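The Box from Plorninach

Azadeh Karimi left Plorninach with her aunt's sewing machine on the back seat and a seat belt around it. The machine had to be in Prambridge before supper. Her cousin Aino had called twice to ask if she was on her way, and the second time Azadeh had said yes while still looking for her shoes.
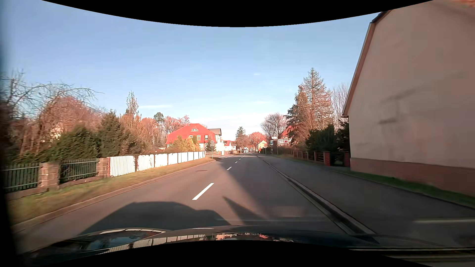 Aunt Yi-an had lived on this road for 14 years, and when Azadeh was a child she was sent here every February with a suitcase and a jar of plum jam. She used to walk on the curb with her arms out. The long white fence was still the brightest thing on the street in the sun, and past the stone pillars she slowed down from habit. She remembered running a stick along the slats until a man named Mr. Adomaitis came out and asked her to stop. She had stopped, and then she had done it again the next day.

Her phone rang. She put it on speaker.

"Did you bring the pedal?" Aino said.

"It's in the box."

"Did you look in the box?"

Azadeh had not looked in the box. She said she would check when she got there, and Aino sighed and hung up. The road went up a little and the houses fell behind her. She thought about the wedding dress, which needed its hem taken up by two inches, and about the bride, who was nineteen and cried easily. 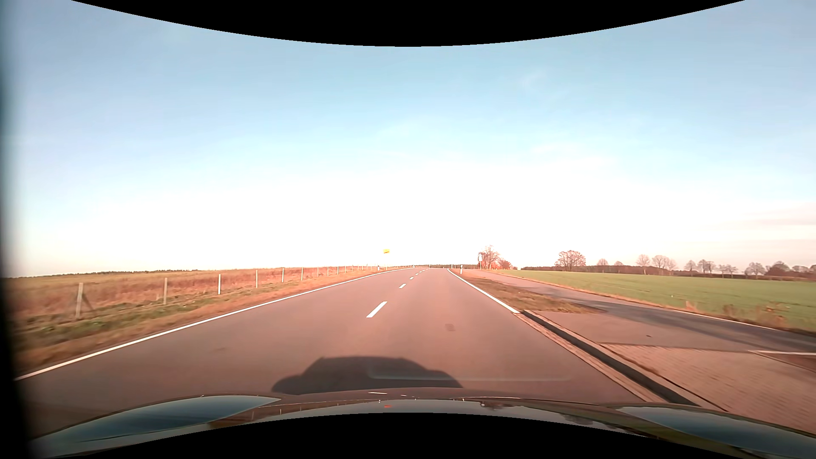
Why didn't they just buy a new machine in Prambridge?

Aunt Yi-an had made every wedding dress in the family on the old one, and Aino would not hear of using anything else.

At Floncombe Azadeh bought a coffee and opened the box on the counter. There was the pedal, wrapped in a dish towel, and under it a tin of buttons and a note with the number 905 on it. She called Aino back.

"That's the house," Aino said. "She always forgets I know where I live."

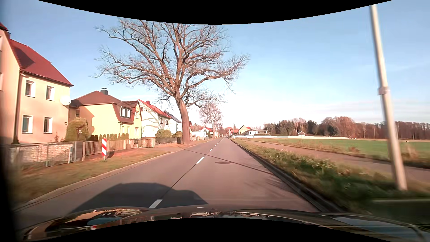
Aino had told her to watch for the turn after the houses, but she had never been good at giving directions. "You'll see it" was most of what she said. Azadeh drove past a peach-colored house with a steep red roof and wondered if that was what she was supposed to see. She kept going. The next time the phone rang she let it ring, and she reached back with one hand to make sure the box was shut.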